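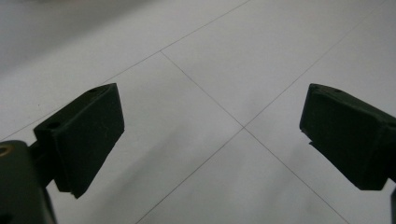 Small parts find a home at the Carholm repair room

CLOLLTHORPE, 15th August - The repair room on the ground floor of the Carholm building will reopen to the public next week with a new way of storing its small parts, after a summer spent sorting what had built up in jars, tins and envelopes.

The room lends tools and bench space to residents who want to fix lamps, toys, radios and kitchen appliances. Its stock of screws, washers, clips and grommets has come mostly from donations, and members had complained that it was quicker to buy a part than to find one.

Kenza El-Sayed, who runs the room, said the sorting turned up 2,574 usable pieces. Another 600 or so were bent, cracked or too rusty to keep and went to scrap.

"We had 41 jars and most of the labels were wrong," she said. "One said fuses and it was full of picture hooks."

Under the new plan the parts will be kept in portable organizers with clear drawers, one kind of part to a drawer. Each organizer can be carried to a bench and put back on the shelf when the job is done. Rubber parts come first - they are the ones people ask for most, usually to replace a grommet where a cord passes through a metal case. A yellow one with a hole through the center is a typical piece. 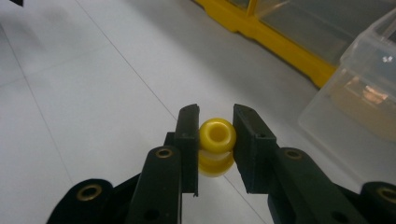

Clollthorpe Mesasura, No. 69, page 4

Grommets will be sorted by the size of the center hole, with color ignored. El-Sayed said that was settled after some discussion, as several members wanted the colors kept apart. Size won because a grommet that does not fit is no use on a repair, whatever it looks like.

Kálmán Bakos, a retired appliance fitter who teaches the evening class, drew up the drawer plan. Washers and grommets go in the bottom row, where they can be reached without lifting the case down. Fuses and small bulbs go at the top. The drawers in the middle are for clips, springs and feet.
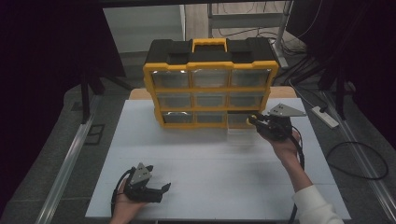

Bakos has asked members to close each drawer before moving a case and to leave unknown parts in the tray by the door. He will go through the tray himself at the end of each class.

The organizers were paid for by Tazi, the hardware store on the square, which has also offered to restock common sizes at cost through the end of the year.

Parts remain free for repairs done in the room. Members may take up to five pieces home for a small donation. Anyone with spare grommets, washers or screws can drop them off during opening hours, in bags and with the size marked if it is known. Mixed jars will no longer be accepted.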